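Category: Bedding Care / Set-Up Guides
3 min read

4. Washing and drying your Fleltonano quilt

Before first use, wash the quilt once on its own. Remove the paper band and keep the care card.

Caution: Do not use bleach or fabric softener. Both flatten the filling.

4.1 Washing

1. Check the seams for loose threads. Mend any gap before washing.
2. Close all zippers and ties on the cover, then take the quilt out of it.
3. Place the quilt in a front-loading washer with a drum large enough for it to turn freely. Machines with a center post can twist the filling.
4. Add half the usual amount of mild liquid detergent.
5. Select a gentle cold cycle. Set the spin no higher than 900 rpm.
6. Run one extra rinse.

4.2 Drying

1. Shake the quilt out from both short sides.
2. Tumble dry on low heat with 3 clean tennis balls.
3. Stop the dryer every half hour and break up any clumps by hand.
4. Leave the quilt spread out overnight before putting the cover back on.

Note: A damp quilt feels heavier in the corners. Check there first – the middle dries sooner. 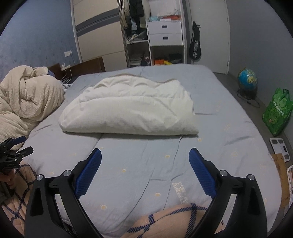

4.3 Storing

1. Fold the quilt loosely. Do not use a vacuum bag for longer than a week.
2. Put it in the cotton storage bag and close the drawstring.
3. Keep it on a dry shelf with nothing on top. If it is stored over the summer, air it once in August.

For replacement storage bags, see section 9.

Questions? Contact Fliranix Customer Care | © 2020 Fliranix | Back to top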